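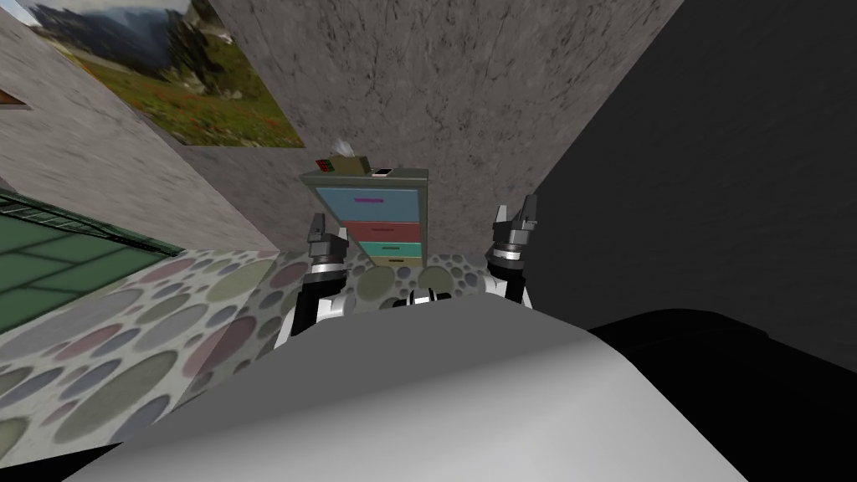
# Chest of drawers

A **chest of drawers** is a piece of furniture made of a case and a stack of boxes that slide in and out of it. It is used for clothes, linens, and the objects a household can neither use nor throw away. In American English it is often called a *dresser* or a *bureau*, and people who sell furniture will defend the difference at some length.

## Origins

The ancestor of the form is the plain lidded chest, which had one serious fault: whatever you wanted was at the bottom. European makers first dealt with this by adding a drawer or two under the main box. Over time the drawers crept upward until there was no box left. The lid became a fixed top, and people began putting things on it, a habit that has never been cured.

Early drawers often ran on side grooves. Later ones slid on strips of wood inside the case, and modern ones usually ride on metal or plastic runners. Each system sticks in its own way.

## Construction

The case, or *carcass*, has two sides, a top, a back, and some kind of base. The back is traditionally the cheapest part, on the theory that it faces a wall. Drawer corners may be dovetailed, nailed, stapled, or glued, in falling order of price. Many chests have deeper drawers toward the bottom, so the heavy things sit low.

Painted fronts are common on small chests and on ones meant for children's rooms. Giving each drawer its own color is sometimes said to help people remember where things are — a claim made mostly by those who sell paint. 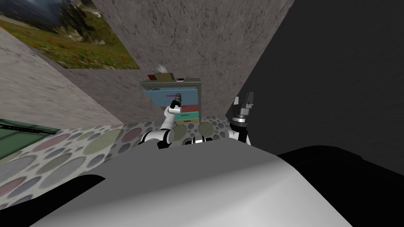 **Why do tall chests tip over?**
Pulling out a loaded drawer moves its weight forward of the front feet, and opening several together makes matters worse. A strap or bracket fixed to the wall is the usual remedy.

## Regional types

The Barnell chest, named for the mill town where it was made, has four drawers and no handles. The drawers are opened by a lip cut under each front, which collects dust and fingertips. The Barnell works turned out 553 of them before closing, and most of the survivors have since been fitted with handles.

The Jolstead chest is low and wide, with two short drawers over two long ones. Its makers held that a chest should never stand taller than a windowsill. Sills in Jolstead are unusually high, so the rule did little harm.

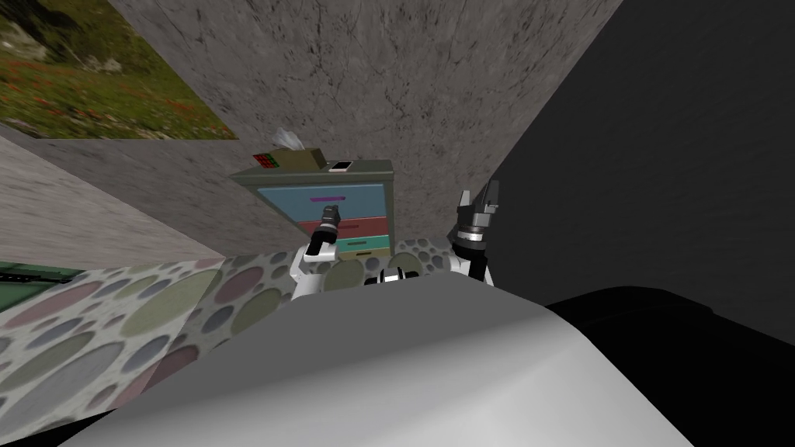 ## Care and repair

A sticking wooden drawer can often be eased by rubbing the runners with candle wax. Damp weather swells the wood, and drawers that jam in August may slide freely by November, usually after somebody has planed them down. Loose bottoms can be pushed back into their grooves and glued along the front edge only, leaving the panel room to move.

## See also

- Blanket chest
- Highboy
- Wardrobe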